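Ziltard finale tonight – who's watching?

I've got my snacks ready by 7 p.m. and I'm not answering the phone. Ziltard wraps up after 6 seasons, and the last one runs 55 minutes. My money's still on Berkach for best drama in September, sorry!

Comments

"Team Goltia here, all the way."

"Four episodes behind – no spoilers please!"

We use cookies. OK

Contact | Copyright | Back to top
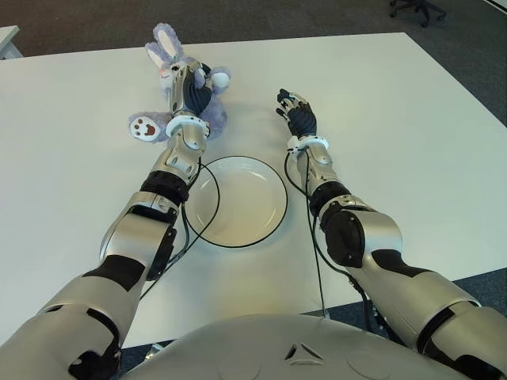 More TV Posts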